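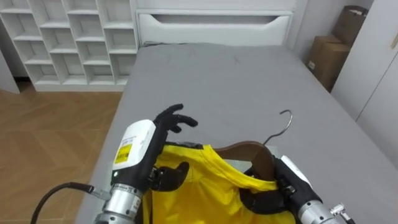
Fig. 1. Yellow garment on a brown wooden hanger with a metal hook.

Courses > Apparel and Textiles > Clothing Care > Unit 5 Handout

Unit 5: Hanging, Folding and Storing Clothes
Instructor: Hoi-yan Tse
Updated 2021-03-27
20 shares | 0 comments

These notes cover the second half of the unit. Bring the fiber chart from Unit 4, as we will be using the stretch and recovery columns.

1. What a hanger does to a garment

A garment on a hanger carries its own weight from the shoulders. In a woven shirt the yarns run fairly straight from shoulder to hem, so they take the load with little change in length. A knit is made of loops. Under load the loops open in the direction of the pull and close up across it, and the garment gets longer and narrower. How far it goes depends on the fiber, the tightness of the knit and the weight of the piece.

Weight is the part students forget. A light cotton T-shirt can hang all year. A heavy wool cardigan, 600 grams on our scale, will drop at the hem and the sleeves will grow. The cardigan used in the demonstration weighed 537 grams when dry and was a good deal heavier out of the washer. Heavy knits should be dried flat for this reason.

2. Hanger shape and size

Wire hangers put the load on a thin line. The cloth bends over that line and may keep a ridge, most often at the outer end of the shoulder. A wider hanger spreads the load. Contoured hangers, which curve forward slightly, follow the slope of the shoulder and suit jackets and coats.

The hanger should end just short of the sleeve seam. If it is too wide it pushes a bump into the sleeve head. If it is too narrow the outer shoulder folds down over the end, and tailored pieces lose their line. Measure across the back from seam to seam before buying a set.

Smooth hangers let slippery cloth slide off. Notches hold straps, and a flocked surface holds light blouses, though flocking can shed and can pass color to damp cloth.

3. Putting a garment on a hanger

For a pullover or T-shirt, feed the hanger up from the hem and bring the hook out through the neck. Forcing the hanger down through the collar stretches the ribbing, and ribbing with no elastic fiber in it recovers poorly. With a wide neckline either way is fine. Set both shoulder seams along the top of the hanger and check that the front is not pulled to one side.

For a buttoned shirt, close the top button and one in the middle. Zippers on jackets should be closed at least halfway. Empty all pockets.

4. Folding

Fold these: sweaters, sweatshirts, anything cut on the bias, beaded or sequined pieces, and most jersey dresses. Store the heaviest at the bottom of the stack. Keep stacks low enough that the bottom piece can be slid out without pulling the rest over.

A fold left in place for months becomes a crease, and in old silk or linen the fibers can break along it. For long storage, pad the folds with acid-free tissue and refold along different lines when you check the box. June is a good month for this, when winter clothes are already out for cleaning.

5. Long storage

Clean first. Moth larvae feed on wool and other animal fibers, and they go for soiled spots before clean ones. Sugar and body oil stains that can't be seen in spring may be brown by fall. Let everything dry fully – a slightly damp coat in a sealed bag will mildew.

Plastic film from the dry cleaner is for the trip home. Take it off and use a cotton cover or an old sheet. Keep stored clothes out of direct light, as dyes fade unevenly along the shoulder and outer sleeve. Cedar has some effect on young larvae while the scent is strong but does not replace cleaning.

6. Lab exercise

Work in pairs. You need one knit top, one woven shirt, a tape measure and two hangers of different widths.

a) Measure center back length flat, neck seam to hem.
b) Wet both garments, spin them, and hang them to dry.
c) Measure again when dry and record the change in centimeters.
d) Look for ridges at the shoulder and note which hanger was used.

Give each change as a percentage of the starting length, with the starting length taken as 100. Reports go to Chin-lung Ng in the lab office. Kurniawati Sinaga has the spare tape measures.

Reading: Vinton, chapter on storage; Staltari, section on knit structure.

Related handouts
Unit 3: Reading Care Labels
Unit 4: Fiber Properties Chart
Unit 6: Simple Repairs – Hems and Buttons
Guest notes: Li-hua Fu on Mending Wool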